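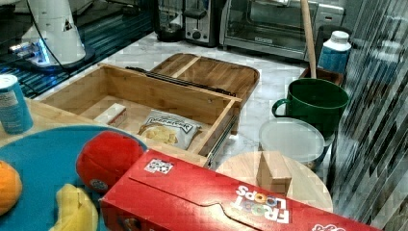
Kitchen bench with the open drawer box and chip bag.

Stillari Student Manipulation Project: Call for Operators

The Stillari project is seeking 3 student operators for the fall term. Operators guide a robot arm through short kitchen tasks and log each attempt. The current task set has 36 entries, mostly drawer, plate and packaged food handling. The archive holds 1,335 logged attempts, and the Vrettos student competition entry will be trained on it.
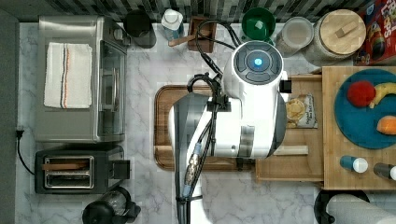 Arm over the cutting board, overhead view.

Duties
Run assigned tasks in shifts of 2 hours. Reset objects to the layout sheet between attempts. Mark failed grasps and drawer contacts in the log. Report cable wear before the next shift starts.

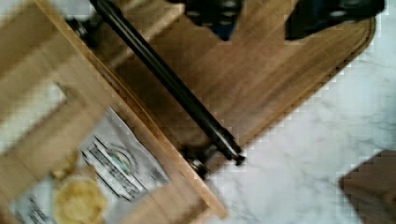
Requirements
Enrollment in any degree program at Levton. Completion of the lab safety module. Basic Python is useful for the log scripts but is not required. Prior robot experience is not required; training is given in August.

Positions are paid at the standard student rate. Send a one-page resume and your available hours to Nuanchan Yensuk, project lead, Levton Robotics Club.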